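Plotow Tile Editor

Plotow is a 2D tile map editor for small game teams. It reads and writes plain JSON, runs on Windows and Linux, and does not require an account or a network connection.

Maps are stored in chunks of 64 by 64 tiles. Only chunks that contain data are written to disk, so a large, mostly blank map stays small. Each map supports up to 30 layers, and each layer can carry its own tileset, scroll factor and collision mask.

Auto-tiling uses a rule table. A rule names a tile, the neighbors it expects and the tile to place. Rules run from top to bottom and stop at the first match. The bundled Leite tileset contains 3,469 tiles with its rules already filled in — delete the ones you do not need before export, or switch on Strip Unused in the export dialog.

Undo history holds 200 steps per map and is kept between sessions. Cleanup removes orphaned objects, blank layers and unreferenced tiles. It lists everything it has marked, and nothing is removed until you confirm. Items go to the project trash and can be restored until the trash is emptied from the File menu.

Export formats: JSON, CSV, binary. The binary format is documented in the manual, with a sample loader in C written by Trefor Parri.

Requirements: 64-bit processor, 4 GB of memory, about 100 MB of disk space, OpenGL 3.3 or later.

License: one purchase covers one person on any number of machines. Updates within the same major version are included. Studio licenses are handled by Yvonne Blackburn at the address in the footer.

Known issue: rotated tiles lose their collision mask when pasted between maps with different tile sizes. A fix is planned for the January release.

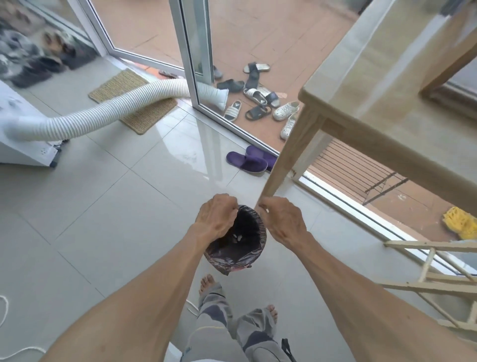
Holding a lined trash bin

Contact: Clirkix support desk | © Clirkix | Back to top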